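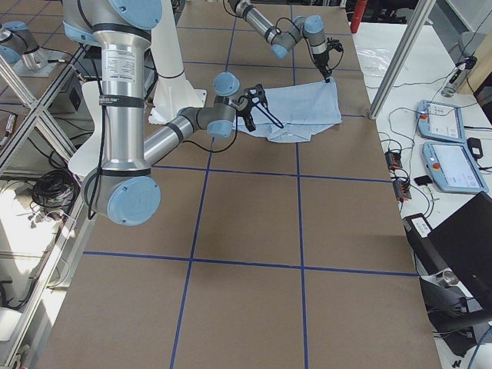
Light blue shirt on the table, partly folded. Blue tape lines on brown paper.

April 6, 2019
Posted by shop desk, Cluvov Laundry & Press

Ticket 299 - label printer at intake skips every other tag

Status: open, then closed, then open again, see bottom

Printer is the Vultar at the front counter. Prints the garment tags for shirts and pants. Started the week we switched tag rolls. Prints one good tag, feeds one blank, prints one good, feeds one blank. Light on front blinks orange 2 times then goes green like nothing happened.

What I tried first, before lunch:
- off and on. no change
- different USB port. no change
- new roll, same kind. no change
- old roll from the back, the Hostetti ones. Prints fine!! all of them

So it's the roll, or how it reads the roll. The new ones are from Ojeda and the gap between tags is wider. You can see it if you hold one against the other. Called the supplier, on hold 30 minutes, they said the tags are the right size and the printer needs to be "taught" the gap. OK.

Gap teaching: hold feed button with power off, turn on, let go on the second blink. It spits out a bunch of blanks and then stops. Did that. First try I let go too late and it printed a page of code junk instead, wasted a foot of tags. Second try worked, I think. Test print good. Ran a batch of ten, all good. Closed the ticket.

Next morning skipping again. Reopened.

So it forgets when you power it down. We shut the counter strip off every night so of course. Found the setting in the Vultar menu on the computer, there is a check box for "use printer setting" vs "use driver setting" and ours was on driver. Driver still had the old gap in it from when it was set up last July. Every time the computer wakes up it pushes the old number over the new one. Changed to printer setting, hit apply, closed the window, opened it again and it was back on driver. Great.

You have to be logged in as admin. The front counter login can click the box but it doesnt save and it doesn't tell you either. Logged in as admin, changed it, saved, logged out, logged back in as counter, box is still where I left it. Turned the strip off and on. Printed tag number 116 for the tray and the ones after it, no blanks.

Meanwhile there's a pile of orders with hand written tags from when it was down. Those need to be put in the system by hand, the numbers on them do NOT match what the computer thinks is next. Please don't scan them. Type the customer phone number and match it that way. Left a sticky note on the monitor too.

Still to do:
- same check box on the back room computer, prob the same problem
- throw out the half roll of junk tags
- order more ribbon, almost out, it will look like a printer problem when it isnt
- leave ticket open till Monday night in case

Comments

counter2: did the phone number thing for the pile, two of them had no phone written down. Put them on the end of the rail.

pressroom: Back room one was on driver too. Fixed, needed the admin login like you said. Where do we keep that written down now, the old card is gone

weekend shift: Orange blink came back once this afternon but it was just out of tags. Loaded the Ojeda roll and it was fine, no skips.

counter2: can we go back to the Hostetti rolls anyway, the new ones dont stick as good to the bags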